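Last updated: 12/12/2019

Does a laundry need an arm that folds? One plant manager has her doubts

The sales sheet for the Durell folding kit promises "hands-off garment handling for the small laundry." The woman who runs the floor at the Herkby laundry in Brurnholm keeps a copy pinned over her desk, with the word "small" circled in red pen. She has had the kit on loan since September. She agreed to talk on the condition that we leave her name out, as she still has to haggle over the price.

"I'm not against machines," she says. "I have a washer that's older than my kids and I'd defend it in court. But a washer washes. I've been asking what this one does, and I get a different answer from everybody who comes through the door."

What Durell sells is an arm, a two-finger gripper, a camera down by the gripper and software that is supposed to work out where to take hold of a piece of clothing. It's meant for shirts, sweats and light knits. Towels and sheets cost extra.
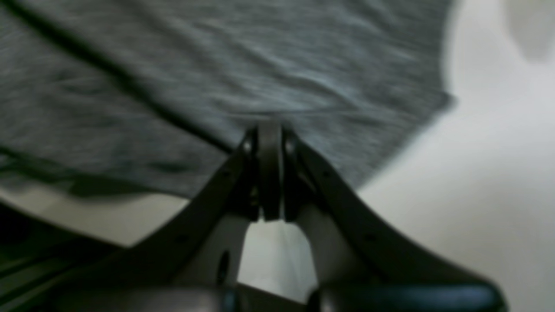 Her first complaint is with the grip. Sheets and towels have square corners, she says, and any fool can find one, but a knit shirt lands however it likes. Plain gray heather is what she gives the kit most often, and it's harder than it sounds. One long dark crease runs down through the cloth to the point where the fingers meet it, and she wants to know how a camera tells a crease like that from the hem. "A person feels it," she says. "You rub it between your thumb and finger and you know if you've got one layer or two. I asked the Durell rep how the fingers know. He said the software was learning. I said, fine, call me when it graduates."

The rep, who also asked not to be named, takes this in stride. He says the kit was trained on 2048 garment pickups before it shipped and that every site adds to the pile. "She has high standards and I like that," he told us by phone. "But she's judging it against a woman who has folded shirts her whole working life. We never said it would beat her."

When we read this back to the manager, she went and got the sales sheet. It says "faster than manual folding" in the second line. She had underlined that too. 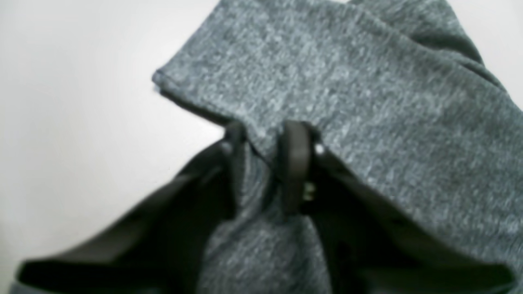

Then there is speed. She keeps a notebook by the work surface and writes in it in pencil. On her best logged shift, the kit put 163 shirts on the finished stack. An experienced folder on the same shift did 445, and stopped for lunch. Durell's reply is that the arm can run all night. "It can," she says. "And in the morning somebody comes in and refolds the ones she doesn't like. Whose hours are those? They aren't on his chart."

She is fair about the good parts. Setup took one afternoon. The gripper hasn't torn anything, which she had expected it to do in the first week. The folders, who were nervous about it at first, now mostly ignore it.

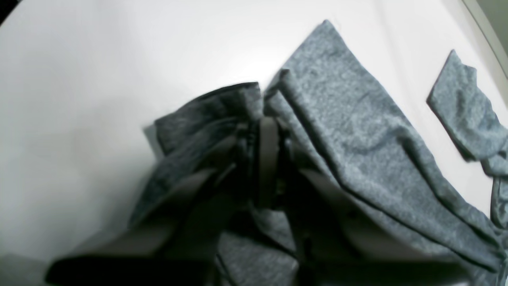

Page 26

Asked what bothers her most, she doesn't bring up the speed. It's the bunching. The arm, she says, will push a finger down into the middle of a shirt and end up with cloth heaped on both sides of it, and a sleeve off on its own to the right. From there it has to sort out its own mess. Sometimes it does. Sometimes it picks the shirt up, lets it go and starts over, and she has watched it do that with the same shirt until she walked away.

"He calls that a retry," she says. "If I hired a kid and he did that, I wouldn't call it a retry."

We asked whether a rival system might suit her better. She had looked at one from Manole, which flattens the garment on a tray before anything tries to grab it. She liked the idea and didn't like the floor space it wanted. She also pointed out that somebody still has to put the shirt on the tray.

So will she buy the Durell kit? She won't say no. The owner likes it and likes showing it to visitors. Her own offer is to keep it on a monthly rate and pay only for shirts that reach the stack without being touched again. Durell has not agreed to that. The rep says pricing is "a conversation."

Before we left, we asked what she would tell another laundry thinking about a trial. She turned to the back of the notebook, where she had already written it down:

1. Bring your own clothes to the demo. The ones they bring are new and they've been ironed.

2. Pick something plain and limp, gray if you have it, and drop it on the table yourself. Watch where it takes hold and what the rest of the shirt does.
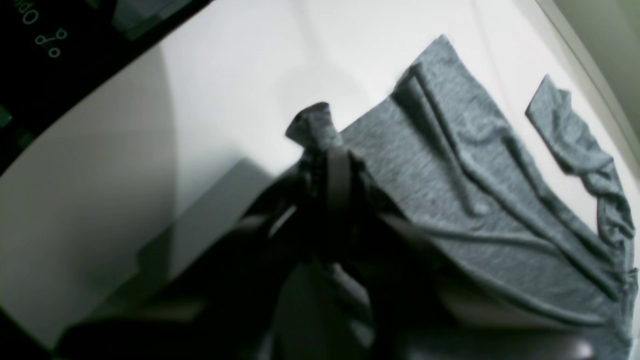
3. Time it from the drop to the stack, with your own watch, and count the retries.

4. Ask who pays when it's down, and get the answer on paper.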